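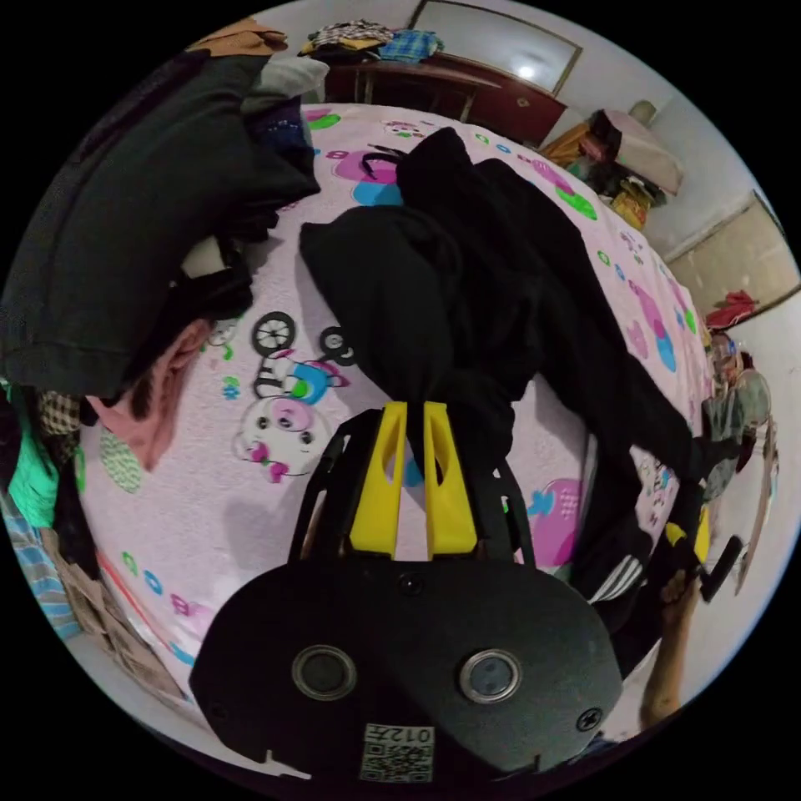 August
By Lutz Sperling

About Bever

Bever is a school for household skills in Skadatcombe. We teach adults and older teenagers how to wash, fold, mend and put away clothes, and how to keep a bedroom in order when there isn't much storage. Last year we had 329 students, and 293 of them finished the full course.

I started the school after some years in the laundry at Fuchs, where I trained new staff on shirts and bed linen. Friends kept asking me how to fold a hoodie so it stays folded. The first classes were in my own kitchen. We now have two teachers, and most lessons take place in students' homes.

We work on the bed. It is the largest flat surface most people own, and it is at a decent height for your back. Make it first and pull the sheet tight, cartoon prints and all. Then bring the clothes over in small lots.

Dark jackets and hooded tops come early in the course. Lay the garment face down, smooth the body, bring each sleeve straight across the back, and fold the hood down last. If a sleeve is twisted, lift it by one fold and shake it out before you go on. 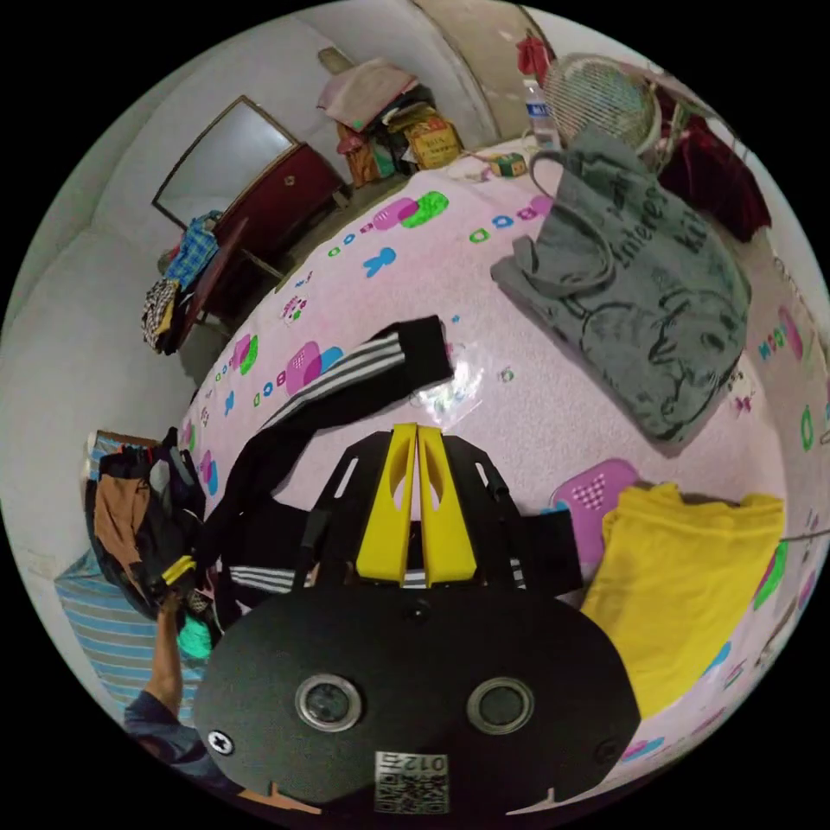 Striped sleeves are useful to learn on. When the stripes run straight, the sleeve is straight. Tote bags are folded flat with the straps tucked inside, and small cloths go in a pile of their own. Clothes that have collected on a chair are sorted last, one piece at a time, into wear again, wash, or put away.

We don't ask anyone to buy boxes or new furniture. A cabinet, a shelf up high and a carton or two on the floor will hold a good deal once things are folded to the same width. Keep a bottle of water within reach and turn on a fan if the room is warm.

The home course is 2 visits, with practice in between. Our written guide, Emeck, runs to 94 pages and is included in the fee. It covers folding, stain removal, buttons and hems, and has a chapter on bedding that includes fitted sheets.

Evening lessons start at 6:30 p.m. To ask about a place, call the school office or leave a note at the front desk in Skadatcombe.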